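Recording Demonstrations by Remote Control on a Two-Arm Table

Last updated in June

This page covers how to record a set of demonstrations on a two-arm setup using leader arms. It assumes the arms are already mounted, powered and calibrated. If they are not, do the mounting page and the calibration page first and come back.

The examples use Fladeck for recording and Drallel for playback and trimming. Any recorder that saves joint positions and video on one clock will do, but the menu names will be different.

What you need

Two follower arms clamped to the near side of a table
Two leader arms on a separate stand, within sight of the table
At least one camera fixed over or beside the work area
A foot pedal, or a second person at the keyboard
Painter's tape
The objects for your task

Step 1. Pick a task and write it down

Write the task as one sentence before you touch the arms. "Pick up the loose brick and press it onto the green plate" is a good one. "Tidy the table" is too wide for a first set, and two operators will do it two different ways.

Under the sentence, write where the episode starts and where it ends. Ours usually start with both grippers open and clear of the objects, and end with both arms back in that same position. Decide which arm does what. If the left arm always picks up the brick and the right arm always holds the plate, say so on the sheet.

Step 2. Lay out the table

Put the objects along the far side and leave the middle open for the arms to work in. Toy bricks, wooden blocks and dishes are all good to begin with. They are cheap to replace, and they cover small pinches, flat faces and thin rims, so you can get several tasks out of one layout.

Keep the extra objects out even when the task doesn't use them. A set recorded on a bare table tends to fall apart the first time someone leaves a cup on it. 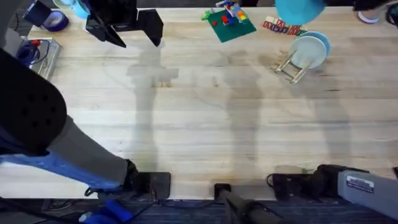
Check reach before you go any further. Drive each arm slowly to the farthest object it will have to touch and close the gripper on it. If the elbow is nearly straight when you get there, move the object closer. An arm at full stretch gets shaky and the joint readings will show it.

Mark the limits of the area where objects may be placed. Small corners of tape are enough, and you can peel them up before recording if you don't want them in the video. Then look at the cables. Each one needs enough slack for the wrist to turn all the way in both directions without pulling.

Step 3. Match the leaders to the followers

Move the leader arms by hand until they are in about the same pose as the followers. In Fladeck, open Session, choose Pair, and wait for both arms to show green. If you pair while the poses are far apart, the followers will jump to catch up. Keep your hands off the table while you do this.

Once paired, open and close each gripper a few times. The follower fingers should close fully when the leader trigger is fully in. If there is a gap, redo the gripper range under Session, Limits.

Step 4. Practice without recording

Run the task until you can do it without stopping to think. For a simple pick and place this takes a few minutes. For anything with a dish rack, allow longer, as a plate has to go in at the right angle and the slots are not forgiving.

Watch the follower arms and the objects while you practice. New operators look down at their own hands on the leaders, and the result is a lot of small corrections near the grasp.

Step 5. Record

Press the pedal once to start. Hold still for a second, do the task at a steady pace, return both arms to the start pose, hold still again, and press the pedal to stop.

Some rules we keep to:

Don't reach into the work area while recording. If an object falls, stop and discard the episode.
If you miss a grasp and can recover in one smooth try, keep going. These episodes are useful.
Close the gripper firmly, but don't squeeze until the motor complains.
Move the objects a little between episodes. Turn the plate, swap the loose brick for another color, slide the blocks over.

Set the episode limit to 600 frames for short tasks. Fladeck will stop on its own at that point and flag the episode, so you don't end up with a long tail of two arms doing nothing.

Take a break after each batch. We use batches of nine. Tired operators get slower and sloppier, and you often can't feel it from the chair.

Step 6. Check each batch

Open the batch in Drallel and play it at double speed. Look for dropped frames, a camera that got bumped, and episodes where the arms never came back to the start pose. Delete the bad ones now. It is much harder to find them once they are merged.

Our brick set came to 2554 episodes, and 2486 were left after checking. Most of the ones we threw out were stopped late, with a hand already in the picture resetting the objects.

Step 7. Name and export

Use the task name, the station name and the batch number, in that order. Put the one-sentence task from Step 1 in the notes field word for word. Then choose Export and tick both Joint Data and Video.

Common problems

The follower lags behind the leader. Close any live preview windows you don't need and lower the preview quality.

One arm drifts down when held still. Check the clamp first, then the shoulder screws, then run calibration again for that arm only.

Hard shadows move over the objects as the arms move. Turn off any single bright lamp and use the ceiling lights, or add a second lamp on the other side.

Playback looks fine but the gripper closes late. The video and joint clocks are out of step. Run Sync Test in Fladeck and record one short episode to confirm before starting a new batch.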